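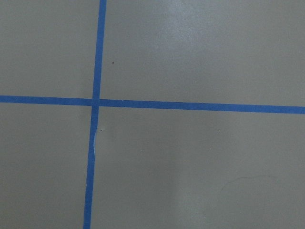
台面分区用蓝色美纹纸：十字交叉处的叠压与残胶问题

发表于 2023年1月2日　作者：灰台面
回复 10　分享 3　打印本页　发送邮件

灰台面（楼主）：
工作台面为哑光饰面，灰偏米色。用蓝色遮蔽胶带贴了一个大十字，把台面分成大小不等的四块，用来区分待检、在检、已检和暂存。左上那块偏窄，放票据和小标签；右上最大，做主操作区。

目前有三个问题，想听听各位的做法：
一、竖向那条不正，往下走逐渐偏左；横向那条从左到右略微下坡。两条都没有与台面边缘平行。
二、交叉点以下不远，竖条左侧边缘有一小段浅色的褶，胶带在那里起皱或者翘边了。
三、胶带打算长期留着，担心残胶。

另外，横条看上去压在竖条上面，叠层处颜色更深。这一处厚度翻倍，推纸盒经过时会不会刮起来？

Toon Coppens：
先说褶皱。常见原因是放卷时张力不均，或者一手拉、一手按，中间悬空太长。建议每次放出20厘米左右，用刮板从中线往两侧赶，再放下一段。已经起褶的地方不要硬压，压平以后边缘仍有空腔，灰尘会从那里进去。用刀片在褶的上下各切一刀，取掉，补一段，接口对接，不要搭接。

至于歪斜，分区用途可以不管。用来对尺寸就必须重贴。

北窗：
不同意“可以不管”。分区线歪了，盒子贴着线摆就跟着歪，一排摆下来误差是累积的。我这边的做法是先在台面两端量好等距点，用铅笔点位，拉一根细线，再沿线贴。多花几分钟，后面省事。

Toon Coppens：
回北窗：误差累积的前提是以线为基准摆放。楼主写的是区分状态，东西放进哪一块就算哪一块，不需要靠线。两种用途对精度的要求不同，不能混着谈。

北窗：
用途会变。现在只分区，过几个月就有人拿它当基准。我们十二月刚因为这个返工过一批。

半张砂纸：
说残胶。美纹纸的标称可移除时间是在标准条件下给的，台面受日照或者靠近热源，时间要打折。我在 Haltham 的仓库用过普通款，超期没有撕，最后胶留在台面上，纸基分层，一条一条往下抠。后来改成定期更换，到期就撕，撕的时候贴着台面往回折，慢拉，不要垂直往上提。

哑光面比亮面麻烦，表面有微观凹凸，胶容易嵌进去。残胶先用同款胶带反复粘，粘不掉再上异丙醇，先在不起眼的位置试，有些哑光涂层擦过会发亮。

灰台面（楼主）：
谢谢，更换周期一般定多久？台面不靠窗，室温常年稳定。

半张砂纸：
看具体型号的说明书。没有说明书的散装货，我按最长26天处理，到期不管状态如何都换。这个数是我自己的习惯，没有标准依据。

Zolley：
交叉处叠压的问题：两层纸的高差很小，推硬纸盒基本没有感觉，推薄纸张和标签底纸会挂边。如果操作方向主要是左右推，横条在上面是对的，横条的长边与推动方向平行，推的时候不会顶到叠层的台阶。如果经常前后推，应当反过来，竖条压横条。
也可以在交叉处断开，四段各自顶到中心，不叠。缺点是四个端头都可能翘。

北窗：
断开的做法我不推荐。端头是最先翘的位置，把四个端头集中在台面使用最频繁的区域，等于自己找麻烦。叠一层就好。

Zolley：
端头用滚轮压实，问题不大。我在 Binthorpe 那边的台子就是断开贴的，到换胶带的时候都没有翘。不过那张台子用得少，这一点承认。

Jansen：
换个思路：长期分区不如用地面划线胶带，PVC 基材，耐磨，不吸水。美纹纸本来是遮蔽喷涂用的，纸基沾水会软，拿来做永久标线属于用错材料。

半张砂纸：
PVC 划线胶带粘力大得多，撕的时候哑光涂层有被带起来的风险。分区方案没有定型之前，还是用美纹纸，定型以后再换。楼主四块面积差这么多，估计后面还要调整。

灰台面（楼主）：
确实还要调。竖线现在在中间偏左，打算再观察一阵子各区的占用情况。先按 Toon 的办法把起褶的那段切掉补上，横竖叠压关系不动，下次整体更换时按北窗的办法拉线重贴。PVC 的先买一卷，在台面背面试粘力。

另外清台的时候注意到台面上有些细小斑点，竖条右侧、褶皱上端旁边有一个小白点。重贴之前需要处理吗？

Toon Coppens：
先用指甲试，有凸起就刮掉再擦，否则胶带压上去会顶出气泡。没有手感的是表面色点，不影响粘贴。擦完等完全干透再贴。

打印本页　发送邮件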